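General Chat > Home & Shed > Can a machine do the housework yet?

46 replies, 1,145 views
Showing page 1

merinomick
Posted March 12, 2024

G'day all. Bit of a stir started at our place last night and I want to see where the rest of you sit. My wife reckons we'll have a machine folding the washing before our youngest finishes high school. He's in Year 7. I said no chance, and I've got a slab of ginger beer riding on it, so be gentle.

My case is pretty simple. We've had robot vacs for donkey's years and ours still eats the tassels off the hall rug and then sings a sad little song until someone comes and rescues it. If we can't get past tassels, how are we getting to fitted sheets?

tubbs_and_co
I'm with your wife, sorry Mick. The vac is a ten-year-old idea on wheels. The stuff with hands is a different animal and it's moving quick.

saltbush_sal
What colour ginger beer? Important.

On topic, I run a little alterations and laundry shop in Skatbridge (been there 9 years now) and I'd hand over the folding tomorrow if something could do it. Not the mending, I like the mending. But flat work and jumpers, please, take it away. The trouble with knits is there's no edge to grab. A tea towel has four corners and they stay put. A jumper is a puddle with sleeves. You pick it up by what you think is the shoulder and it's the hem.

And black is worst! I can't find the side seam on a black rib knit under a fluoro light myself and I've got two working eyes and forty-odd years of practice.

merinomick
"A puddle with sleeves" is going on the fridge.

dovetail_des
Shop floor perspective if anyone wants it. I was in a sheet metal place for most of my working life and machines took over heaps of it, the welding, the palletising, the boring bits. All of that was rigid gear turning up in the same spot every time. Cloth never turns up in the same spot. I saw a demo once where a machine folded a towel and it took so long I went and got a pie.

tubbs_and_co
When was that though Des?

dovetail_des
Fair while ago. The pie was $3.50 if that helps you date it.

tubbs_and_co
Ha! Right, so things have moved on. My cousin Teresa Cullinane works on this sort of thing at Plurley and she sent me a picture for the argument, so I'm putting it up. Look how much of the hand disappears the moment it has hold of something soft.
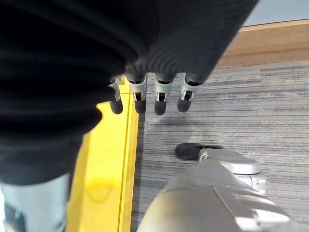

Black rib knit, one hand in under it and the other waiting. View is from the wrist.

Teresa's point was that people always look at the fingers and say ooh, fingers. The fingers are pretty good now. The hard bit is that the minute you pick up a jumper you can't see what you're holding it with. You and I do it by feel without a second thought, but a machine that mostly goes by sight has lost half its hand.

saltbush_sal
Oh that's exactly my problem with black! The ribs show up nicely on the right where the light gets it and then the left is just dark lumps. Which bit's the neck? I've been staring at it with my cuppa and I couldn't tell you if it's a jumper or a cardi or a skirt, so I'm not sure what hope the robot's got.

merinomick
I'm claiming this as evidence for my side. Four fingertips poking out the bottom like a cow's udder.

tubbs_and_co
You would. I'm claiming it for mine. That's a proper hand with a thumb, not a pair of salad tongs.

jindi_anne
Rubbery looking fingertips, I notice. Do they grip all right on wool? My rubber gloves drag on anything knitted and pull it all out of shape.

tubbs_and_co
No idea, sorry Anne. I'll ask her.

greyscale
Unpopular opinion, but why does it need hands at all? Dishwashers don't have hands. We didn't build a robot to stand at the sink, we built a box that squirts water. Somebody should build the box for folding. Lynch had one on the drawing board, according to a bloke I used to work with, you clipped the shirt on at the top and it came out flat at the bottom.

saltbush_sal
And who clips the shirt on, grey? That's the job! Finding the shoulders and getting it straight IS the folding. Once it's straight I can do the rest in my sleep.

greyscale
Okay, but you'd be clipping, not folding. It's still quicker.

saltbush_sal
It is not quicker. I priced a secondhand folding machine from Storolia in December and they let me have a go. For sheets, beautiful, I'd marry it. For jumpers I was slower than doing it on the bench, and it left a crease across the front. I had 214 pieces go through the shop that week and I'd say most of them would've been wrong for it.

greyscale
Fair enough, I haven't used one. I still think hands are a daft way to go about it. You'd need a thing the size of a person wandering around the laundry and mine barely fits me and the basket.

dovetail_des
Grey's half right. In a factory you'd never do it with hands, you'd change the job to suit the machine. But a house is a house. You've got stairs and a dog and a wet towel on the floor. I reckon if it ever works at home it'll have hands, and I reckon it'll be a long time coming. For a shop like Sal's, maybe sooner.

jindi_anne
I'd settle for one that pairs socks. I'd pay $1,000 for that today, no questions.

merinomick
Anne, buy all the same socks. I did it years ago, life changing.

jindi_anne
With three teenagers? They'd have my head.

tubbs_and_co
Heard back from Teresa. She says soft fingertips are a trade-off, you want enough grip to hold the cloth but not so much that it won't let go, and she reckons letting go neatly is harder than picking up. She wouldn't give me a year for the bet. I did try.

merinomick
So no year. Bet stands. Youngest has just walked in and dropped his school jumper in the hallway, inside out, one sleeve in. Let me know when Plurley wants it.

saltbush_sal
Bring it into the shop, I'll do it for a ginger beer.

Page 1 of 3 Next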